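오리피스 호흡기 1단계와 2단계, 다이빙 후 세척과 보관 방법

작성일 2022-09-03

호흡기는 매년 오버홀을 맡기더라도 평소 세척이 부실하면 금방 상태가 나빠진다. 샵에 들어오는 장비를 분해해 보면 고장보다 소금 결정과 모래가 원인인 경우가 훨씬 많다. 이 글은 레크리에이션용 호흡기를 쓰는 다이버가 집이나 리조트에서 할 수 있는 세척 순서를 정리한 것이다. 분해 정비는 다루지 않는다. 1단계 내부를 여는 작업은 제조사 교육을 받은 정비사에게 맡겨야 한다.

준비물

호흡기 전체가 들어가는 대야나 욕조, 미지근한 민물, 마른 수건, 부드러운 칫솔, 굵은 옷걸이나 호흡기 걸이. 물은 40도를 넘기지 않는다. 뜨거운 물은 다이어프램과 오링에 좋지 않다. 주방 세제는 쓰지 않으며, 마우스피스를 소독할 때만 장비용 소독액을 희석해서 쓴다. 나는 Orkero 소독액을 쓰는데 다른 제품이어도 상관없다. 희석 비율과 담그는 시간은 병에 적힌 대로 한다.

1. 탱크에서 분리하기

탱크 밸브를 잠그고 2단계의 퍼지 버튼을 눌러 호스 안의 압력을 모두 뺀다. 잔압계 바늘이 0을 가리키는지 확인한 뒤 1단계를 푼다. 잘 안 풀리면 압력이 남아 있는 것이니 공구를 쓰지 말고 퍼지를 한 번 더 누른다.

2. 더스트 캡 말리고 끼우기

더스트 캡 안쪽의 물기를 수건으로 닦는다. 탱크 공기로 불어 말리는 사람이 많은데, 이때 1단계 흡입구 쪽으로 물방울이 튀어 들어가는 일이 잦다. 소리도 커서 옆 사람에게 폐가 된다. 캡을 흡입구에 대고 요크 나사를 손으로 조인다. DIN 방식이면 나사산 전체를 덮는 캡을 쓰고, 캡의 오링이 빠져 있지 않은지 본다.

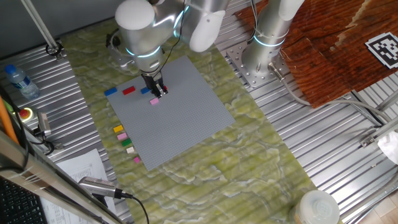
3. 담그기

1단계부터 2단계, 옥토퍼스, 잔압계, 인플레이터 호스까지 물에 넣고 45분 둔다. 당일 다이빙이 끝나고 바로 씻는다면 이 정도로 충분하다. 하루 이상 말라 있던 장비는 중간에 물을 한 번 갈고 시간을 두 배로 잡는다.

물에 잠겨 있는 동안에는 퍼지 버튼을 누르지 않는다. 압력이 없는 상태에서 버튼을 누르면 2단계 밸브가 열리고, 물이 중압 호스를 타고 1단계까지 들어간다. 2단계에 벤추리 레버가 있으면 MIN이나 PRE-DIVE 쪽으로 돌려 둔다. 크래킹 조절 노브가 있는 모델은 담그기 전에 잠그는 방향으로 돌린다. 다 마르면 반드시 다시 풀어 둔다. 잠근 채로 오래 두면 밸브 시트에 자국이 남는다.

4. 흐르는 물로 헹구기

2단계를 마우스피스가 위로 오게 잡고 물을 흘려 넣어 배기구로 빠지게 한다. 모래가 들어갔다면 좌우로 천천히 흔든다. 수압은 약하게 한다. 샤워기를 세게 틀어 배기 밸브에 직접 대면 얇은 고무가 접힐 수 있다. 노브와 레버는 물을 흘리면서 양쪽 끝까지 몇 번 돌려 준다. 1단계는 주변압 구멍과 호스 연결부를 칫솔로 가볍게 문지른다. 호스 보호대는 뒤로 밀어 안쪽의 소금기까지 씻어야 한다. Flores에서 리브어보드를 타고 온 손님의 호흡기는 보호대 밑에 소금이 굳어 호스 피팅이 녹색으로 변해 있었다. 겉은 멀쩡했다.

5. 말리기

직사광선을 피해 바람이 통하는 그늘에 둔다. 1단계를 걸고 호스를 모두 늘어뜨리면 호스 무게가 연결부에 계속 걸리므로, 긴 호스는 중간을 한 번 받쳐 준다. 2단계는 마우스피스가 아래로 향하게 둔다.
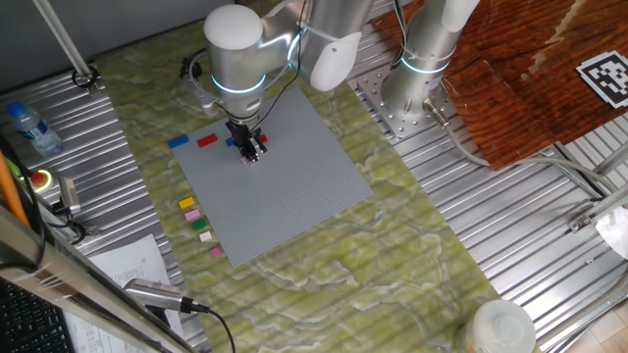 회색 기판 위의 블록들과 로봇 팔

6. 보관하기

완전히 마른 뒤 호스를 크게 감아 Irkomero 같은 패딩 가방에 넣는다. 급하게 꺾이는 부분이 없어야 한다. 마우스피스가 눌리면 변형되니 가방 맨 위에 오게 한다. 차 트렁크와 보일러실은 피한다.

오래 쉬었다가 다시 쓸 때

겨울을 넘기고 1월이나 봄에 다시 꺼낸다면 세척보다 점검이 먼저다. 더스트 캡을 끼운 상태에서 2단계를 물고 가볍게 빨아 본다. 공기가 들어오면 다이어프램이나 배기 밸브, 마우스피스 쪽이 새는 것이다. 다음으로 탱크에 연결해 가압하고 물에 담가 기포를 본다. 1단계 필터가 녹색이나 갈색으로 변했으면 연결하지 말고 바로 정비를 맡긴다.

Cliltberg에서 정비를 하는 Mirko Colombo는 여기에 더해 중압을 재고 날짜와 함께 수첩에 적어 두라고 권한다. 중압계가 있는 사람이라면 해 볼 만하다. 값이 서서히 올라가면 고압 시트가 닳고 있다는 신호다.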